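Begehung Hort Sornine, Haus 2, EG und Außengelände
25.09.2021, Beginn kurz nach acht, Regen

Grundlage: Checkliste Träger Tidell, Fassung Juni. Kürzel: i.O. = in Ordnung, M = Mangel, N = nachschauen beim nächsten Mal. Kommentare gleich dahinter, nicht schön geschrieben, aber vollständig.

Mängel mit Frist stehen ganz unten nochmal. Schlüssel für Keller und Schuppen lag nicht bereit, Keller daher erst am Schluss.

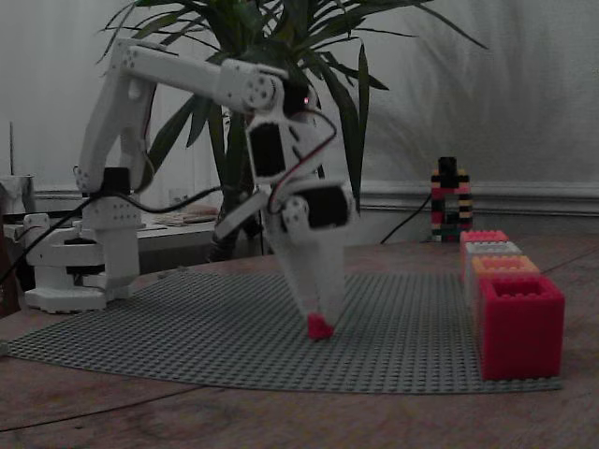 **Thu Phí**
Sicherheitsbeauftragte, Hort Sornine

## 1. Eingang und Flur

- [x] Haustür schließt selbsttätig – i.O. Fällt etwas hart ins Schloss, Schließer nachstellen lassen.
- [x] Fußmatte bündig – i.O.
- [ ] Fluchtweg frei – **M**. Zwei Roller und ein Karton Bastelpapier unter der Garderobe, ragen in den Weg. Roller gleich rausgestellt. Karton steht noch.
- [x] Fluchtwegschild beleuchtet – i.O.
- [ ] Garderobenhaken – **M**. Einer abgebrochen, scharfe Kante auf Augenhöhe Erstklässler. Abgeklebt, muss ganz weg.
- [x] Feuerlöscher Flur – i.O., Plombe da, Prüfplakette gültig.

## 2. Gruppenraum vorne

- [x] Steckdosen mit Kinderschutz – i.O., alle durchprobiert.
- [ ] Regale an der Wand befestigt – **M**. Hohes Regal neben dem Fenster wackelt, oberer Winkel nur mit einer Schraube. War im Juni schon so notiert! Bitte diesmal wirklich.
- [x] Fenster, Kippsicherung – i.O.
- [x] Heizkörperverkleidung – i.O., keine Splitter.
- [ ] Teppich rutschfest – N. Ecke hinten rechts rollt sich hoch. Klebeband hält, aber wie lange.
- [x] Verbandkasten vollständig – i.O. Pflaster knapp, nachbestellt. Einmalhandschuhe noch haltbar.

Georges Salameh meint, das Regal könne er selber andübeln. Von mir aus, aber dann mit passenden Dübeln, die Wand ist Gipskarton.

## 3. Spielzeug und Material

- [x] Kleinteile getrennt von der Kiste für Geschwisterkinder – i.O. Deckel drauf, oben im Schrank.
- [ ] Beschädigte Teile aussortiert – **M**, gleich erledigt. Ein Holzauto mit loser Achse, eine Puppe mit offener Naht.
- [x] Bausteine gewaschen – i.O. laut Putzplan, Unterschrift ist da. 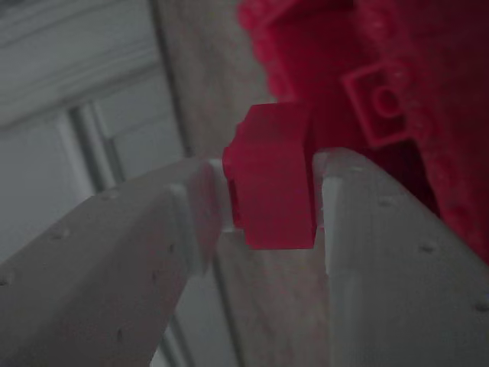

- [x] Scheren, Cutter – i.O. Cutter im Schrank, abgeschlossen, Schlüssel bei der Gruppenleitung.
- [ ] Heißklebepistole – **M**. Kabel am Griff geknickt, Isolierung rissig. Aus dem Verkehr gezogen, liegt bei mir im Büro. Nicht wieder holen!
- [x] Farben und Kleber, Etiketten lesbar – i.O.
- [ ] Magnetspiel – N. Zwei Plättchen mit Haarriss. Bis zum Ersatz nicht ausgeben.

## 4. Küche

- [x] Herdschutz vorhanden – i.O.
- [x] Löschdecke – i.O., hängt griffbereit.
- [ ] Warmwasser – **M**. Am Kinderwaschbecken zu heiß, Mischer steht auf Anschlag. Firma Chu anrufen, die haben das damals eingebaut.
- [x] Putzmittel verschlossen – i.O.
- [ ] Kühlschrankthermometer – **M**. Fehlt. Liste wurde trotzdem ausgefüllt?? Bitte klären, mit wem auch immer.
- [x] Allergenliste ausgehängt – i.O., aktuell.

## 5. Außengelände

- [x] Zaun – i.O., Tor schließt.
- [ ] Schaukel – **M**. Kettenglied links oben stark eingelaufen. Gesperrt mit Flatterband, Sitz abgehängt. Drurov liefert Ersatz, Kette komplett tauschen, keine Einzelglieder.
- [ ] Fallschutz unter der Schaukel – N. Holzhackschnitzel weggescharrt, bei Nässe schlecht zu messen. Nach dem Tausch auffüllen.
- [x] Sandkasten abgedeckt – i.O.
- [x] Giftpflanzen – i.O. Efeu am Schuppen zurückgeschnitten.
- [ ] Schuppen – **M**. Rechen mit Zinken nach oben hinter der Tür. Umgedreht, Wandhalter wäre besser.

## 6. Keller

Schlüssel dann doch gefunden, lag im Postfach.

- [x] Licht Treppe – i.O.
- [ ] Handlauf – **M**. Unteres Ende lose.
- [x] Heizungsraum frei von Lagergut – i.O., endlich.
- [ ] Rauchmelder – **M**. Piept, Batterie. Gleiche Sorte wie im Flur nehmen.

## Fristen

| Punkt | Wer | Bis |
|---|---|---|
| Schaukelkette | Drurov | bleibt gesperrt bis Tausch |
| Regal Gruppenraum | Georges Salameh | Ende der Woche |
| Warmwasser | Chu | sofort anrufen |
| Garderobenhaken | Georges Salameh | Ende der Woche |
| Handlauf Keller | Tidell, Haustechnik | vor der nächsten Begehung |
| Rauchmelder | ich | heute |
| Thermometer | Küche | heute |

Kostenrahmen für Kleinreperaturen laut Tidell 1000 Euro. Angebot Drurov für Kette samt Montage 766 Euro, passt also noch, wenn Chu nicht zu teuer wird. Sonst extra beantragen.

Kopie an Tidell und in den roten Ordner. Nachkontrolle mache ich mit Georges zusammen, Termin kommt per Mail. Karton im Flur bitte heute noch weg, der steht genau vor dem Löscher.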